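Chapter 4

Learning from the Wrist: What a Gripper's Eye View Can Teach

I came to this topic backwards. When I started at Grendatwood I was sure the best place for a camera was high up in a corner, looking down at the whole bench like a security guard. It made sense to me at the time. You see everything, nothing wobbles, and you calibrate it once and get on with your day. I spent most of a winter building on that idea, and a fair bit of this chapter is me telling you what went wrong with it (and what I'd keep, because it wasn't all bad!).

So let's start with the problem. You want an arm to pick up ordinary stuff and put it where it belongs. Blocks are easy. Pens are fine. Then somebody hands you something soft, or something see-through, and the whole thing gets a lot more interesting. A soft object changes shape when you squeeze it, so the grasp you planned isn't quite the grasp you get. A clear object lets the background show through, and a depth sensor will quite happily report the table behind it. Put one of each together and you've got a proper headache.

From my corner camera, the fingers themselves covered up the object at exactly the moment I cared about most. I'd have a lovely clear view right up until contact, and then a forearm would swing across and I'd be guessing. The policy was guessing too. We called that stretch "the blackout" and the name stuck, so I'll use it for the rest of the chapter.

The fix we settled on in the Nundarum study was to move the camera to the wrist and train on what it saw. The method is called imitation learning, and you met the basic version in Chapter 3: a person guides the arm through the task, you record the pictures and the motions side by side, and a network learns to produce the motion from the picture. We recorded 4000 demonstrations, kept 3000 for training and held back 751 for testing. If you've done the sum you'll have noticed some are missing. Those were recordings where the camera and the joint log had drifted out of step, and I threw them out. Please don't be shy about throwing data out, just write down that you did it.

Wrist pictures take some getting used to. The horizon goes wherever the wrist goes, so the room tips over, the ceiling lights slide down the side and the table turns into a ramp. My first reaction was to straighten everything up in software before training. Don't bother, at least not at first! The tilt carries information about how the hand is turned, and when we levelled the pictures our results on soft objects got worse.

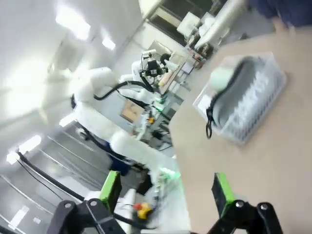

Figure 4.1 Wrist view of a soft grey pouch with a clear ribbed container. Note the slope of the tabletop and the blur on the container.

I like Figure 4.1 because it has both of my headaches in it. The pouch gives the network plenty to hang on to, mainly that dark zipper edge, which stands out nicely against the grey. The container is a harder case. It's transparent, it's blurred, and the pale tabletop doesn't give it much help. Have a look at the two green pads as well. They're the brightest, most reliable thing in the view, and the network can use the space between them as a kind of built-in ruler. I didn't plan that. I'd picked a bright colour so I could find the pads myself when labelling.

There's also a lot in the background that has nothing to do with the job: a second arm, a cardboard box, cables all over the place. In my early drafts I wanted to hang up a curtain and hide the lot. We tried it in a side experiment we called Danladi, and the policy trained with the curtain did well until we took the curtain down. Then it fell in a heap. The clutter was teaching it what to ignore, so we left the clutter alone.

A word about blur before we get to the maths. It's tempting to filter out every smeared picture, and with the Trultport filter (Section 4.3) you can do that in one line. Try it gently. Fast motion tends to happen at the interesting moments, and if you cut all of it you've built yourself a new blackout. We ended up filtering at 11 different strengths before choosing one, and I'll show you the whole curve, including the ugly end.

You'll want your notes on coordinate frames from Chapter 2 for the next section. We start by writing down where the camera sits relative to the fingertips, and then work out what happens to a point on the table when the wrist rolls.

Grendatwood Robotics Teaching Series. All rights reserved. Contact the series desk for classroom copies. Back to top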